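ギドスカの夜を歌う人　アニカ・リッジウェイ、二枚目のアルバムまでの長い道

アニカ・リッジウェイの声を初めて聴いたのは、五月の終わり、雨の降る夕方でした。友人の車の中で、ワイパーの音にかぶさるように「Candia」という曲が流れてきて、目的地に着いてもふたりとも降りようとしなかったのを覚えています。三分半ほどの、バンジョーとピアノと声だけの曲です。最後の一節で彼女は急に声を落とし、ほとんど話すように歌い終える。あの引き方がどうにも忘れられなくて、帰ってからもう一度、寝る前にもう一度と聴いてしまいました。

カントリーと呼ぶ人もいれば、フォークと呼ぶ人もいます。本人はどちらでもいいそうで、「レコード屋さんが棚に困らなければ、それで」と笑っていました。その彼女が、二枚目のアルバム『Gidska』をひっさげてツアーに出ています。全部で十九公演。大きなホールはひとつもなく、いちばん広い会場でも客席は八百五十です。いちばん小さなところは、元は種苗店だったという細長い部屋で、奥のほうのお客さんは隣の人と膝をくっつけるようにして聴くのだとか。私がお邪魔したのはツアー半ばの月曜の夜でした。月曜に歌を聴きに出かけるというのは、なかなか贅沢なものですね。

開演前、楽屋と呼ぶには少し狭い部屋で、彼女は温かいお茶を両手で包むように持っていました。最初の話題は、なぜか靴のことでした。前の町で舞台用の靴を忘れてきてしまい、その日は普段履きで歌ったところ、足元がぺたんとしているせいで低い音がよく出たのだそうです。「それ以来、かかとのある靴は鞄の中で寝ています」。こういう話をしているときの彼女は本当に楽しそうで、こちらもつい取材のメモを取る手が止まってしまいます。

少し、これまでの道のりをたどっておきましょう。

歌い始めたのは教会でも学校でもなく、叔母の営む食堂だったといいます。閉店後に椅子を上げながら歌っていたら、残っていたお客さんがもう一曲と言ってくれた。それが十五のときです。その後、地元のダンスバンドに入り、週末ごとに他人の歌を歌いました。結婚式、収穫祭、誰かの引退祝い。「知らない曲を頼まれても、知っている顔で歌い出すんです。二番の途中でだいたい本当に覚えます」。この時期に身についた度胸は、いまの舞台にもはっきり残っていて、弦が切れようがマイクが鳴こうが、彼女は曲を止めません。

自分の曲を書くようになったのは、ずっと後のことでした。きっかけは、プロデューサーでありチェロ奏者でもあるナレディ・マトララとの出会いです。マトララは当時、小さなレーベル「ヤデル」で他人の録音を手伝いながら、自分と長く組める歌い手を探していました。ある晩、前座で歌っていたリッジウェイが、たった一曲だけ自作の歌を混ぜた。マトララは終演後にまっすぐやって来て、ほかの曲には一切触れず、その一曲の三番の歌詞について三十分も質問を続けたそうです。

「怒られているのかと思いました」とリッジウェイ。

「怒ってはいません。三番が二番より弱かったので、気になっただけです」とマトララ。

このやりとりを、ふたりはいまでもそっくりそのまま続けているように見えます。

一枚目のアルバムは、正直に言えば静かな船出でした。初回に用意されたCDは五百九枚。きりの悪い数字なのは、九枚を家族と親戚に配る分として先に数えていたからだそうで、私はこの話がとても好きです。それが口づてに広まり、地方のラジオで「Candia」がかかるようになり、気がつけば手売りだけで二千二百六十二枚になっていました。大きな数ではないかもしれません。でも、その多くは終演後に彼女自身が手渡したものです。お客さんのほうも、よく二度三度と足を運んでくれるといいます。

さて、新作の『Gidska』です。題名は、彼女が子どもの頃に夏を過ごした谷あいの村の名前から取られています。録音には、オストロフスキという古い製粉所を改装したスタジオが使われました。天井が高く、石の壁がよく響く部屋で、マトララは音をほとんど加工せずに録ることを選びました。一曲目の冒頭、椅子のきしむ音が小さく入っています。消すことはできたのに、消さなかった。耳のいい方はぜひヘッドホンで探してみてください。 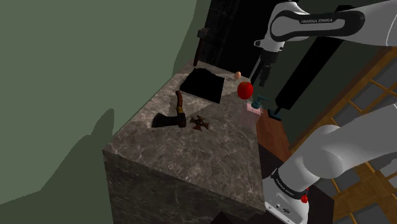
新作は、前作から聴いていない人でも楽しめますか。

前作を知らなくてもまったく困りません。曲どうしに筋のつながりはなく、どこから聴いても一曲ごとに完結しています。ただ、八曲目の「Jadel, Late」だけは「Candia」の旋律が間奏にそっと顔を出すので、先に「Candia」を聴いておくと、ちょっとうれしい思いができるはずです。

個人的に推したいのは、五曲目の「塩の道」でしょうか。チェロが低いところでずっと同じ音を保ち、その上を声だけが行ったり来たりする、ずいぶん思い切った曲です。最初に聴いたときは、いつ始まるのだろうと待っているうちに終わってしまいました。ところが三度目あたりから、台所に立っているときなどにふと口をついて出るのです。わが家ではすっかり、じゃがいもの皮をむくときの曲になりました（ご本人に伝えたら、にんじんではだめかと聞かれました）。

歌詞についても少しだけ。リッジウェイは恋の歌をあまり書きません。代わりに出てくるのは、バスを待つ人、手紙の返事を書きそびれた人、隣の家の明かりが消える時刻を知っている人です。どの人も大きなことはしませんが、最後の一行で少しだけ向きを変えます。三番が弱いと言われた日からの宿題だと、彼女は言っていました。

その夜の公演は八時に始まり、終わったのは十時をまわっていました。新作からの曲が並び、途中でダンスバンド時代の持ち歌をはさみ、リクエストにも応えてくれました。「Candia」は本編の最後です。あの一節で声が落ちると、客席の後ろのほうで誰かが小さく息を吸うのが聞こえました。アンコールではマトララがチェロを置き、慣れない様子でタンバリンを叩き、リッジウェイが歌いながら笑いをこらえていました。こらえきれずに一行飛ばしてしまったのですが、会場のみんながその一行を代わりに歌ったので、何の不都合もありませんでした。

終演後、ロビーの小さな机の前には長い列ができていました。彼女は一人ひとりの名前を聞き、綴りを確かめ、ゆっくりとサインをしていきます。私も一枚買って並びました。仕事で来ているのだから遠慮しようかと迷ったのですが、やはり並びたくなるものです。

ツアーはこのあと海沿いの町をまわり、夏の手前でいったん終わります。秋にはふたりでまた製粉所にこもる予定だそうで、次の曲はもう二つできているとのこと。マトララによれば、そのうち一つはまだ三番がないそうです。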